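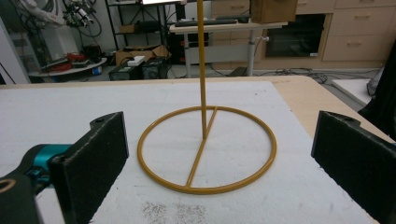
Should a small team deploy on every merge? It depends on how fast the team can undo a change, and most small teams have never measured that.

I have worked on release tooling for 13 years, the last few at Tosa, where we run scheduling software for dental offices. We have 10 engineers. Last August we turned off automatic deploys to production and went back to a person pressing a button. A few people outside the company told me this was a step backward. I think it was the right call, and I think a lot of teams our size would be better off doing the same.

The usual argument for deploying on every merge is that small changes are safer than big ones. I agree with that. A release with one change in it is easy to read and easy to blame. But that argument is about the size of the release, and people keep using it to defend something else, which is releasing with no one watching. You can ship one small change at a time and still have a human decide when it goes out.

Our pipeline ran on Divent, and I have no complaint about it. It did what we told it to do. The trouble was what we told it. We had 2000 automated tests, and if they passed, the build went to every customer. Our tests were good at catching broken code. They were poor at catching slow code, and they knew nothing at all about database migrations that lock a table while a front desk is trying to check someone in. We had that exact outage at 8:40 in the morning. The engineer who merged the change had gone to get his kid to school. The pipeline was green the whole time.

The standard reply is that we should have had canary releases, better alerts and automatic rollback. Sure. Large companies have those, and they have people whose whole job is to keep them working. We looked at what it would take. Sérgio Rebelo, who runs our infrastructure, put together a plan using Plolent for traffic splitting, and it was a sound plan. It would also have taken him most of a quarter, and after that he would have owned it forever. With 400 customers, a canary group of one percent is four dental offices. If one of them is closed for lunch, the numbers mean very little.

So we chose the button. Merges still go to staging without anyone touching them. Production goes out when the author of the change says so, and the author has to stay at the keyboard for half an hour afterward with the dashboard open. Migrations go out on their own, after offices close on the West Coast. Most days we still release several times.
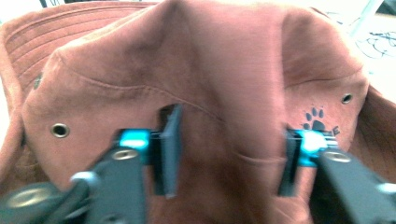
Small teams have to pick which tools are worth the upkeep.

There are costs. Changes sometimes sit overnight when they don't need to. New hires find it odd, especially if they came from a place where the button didn't exist. One of them asked me if we didn't trust our tests. I told her we trust them for what they cover.

I also think the button has made rollback better. When deploys were automatic, we practiced rolling back only when something was already on fire. Now the person who ships is sitting there anyway, so we ask each engineer to do one rollback a month on purpose. The first time we tried it, the script failed because it pointed at a storage bucket we had renamed. I would much prefer to learn that on a quiet afternoon.

Vendors tend to present full automation as the end of a road, with everyone else at some earlier stop. Mahmoud, the consulting shop we hired to review our setup, used a chart like that, and we landed at level two of five. I asked what level five would get our customers. The answer was mostly about how often we could deploy. Our customers have never asked for that. They ask for the calendar to load.

If we grow, I expect we will look at Sérgio's plan again, and he has kept it up to date.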